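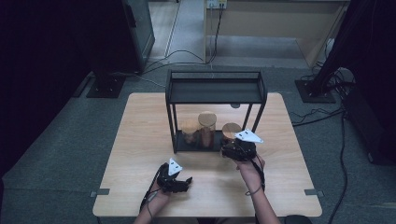 Stollton, 10 Sep 2021

3.2 Collection setup in the shared workshop

Figure 2. Jar task with both hand controllers worn. The right hand is at the jar on the right of the shelf; the left hand is free.

The controllers were built on a bench at the Giston shared workshop, using hand tools and one printer. Each is an exoskeleton worn over the operator's hand, with black mechanical fingers that follow the operator's own. A white triangular marker plate is mounted on top of each device and carries the dark dots used for tracking (Figure 2). Power and data share a single cable per hand. On the right side the cable is looped around the wrist, which takes the load off the connector when the arm is extended.

The task object set consists of three glass jars with round cork lids, all of different heights, placed inside an open black metal shelf. The legs of the shelf limit the approach angle, and the shortest jar can be partly hidden behind the front left leg in the head view. We kept this layout, as occlusion of this kind is common in home storage.

Finger positions are logged by the Sezer board at 800 Hz and reduced to 40 Hz before they are merged with the marker poses in Flikitz. Each operator recorded 20 trials per jar. Trials in which either plate was lost by the tracker were removed before training. The printed finger links were revised once, in April, after wear at the base joint.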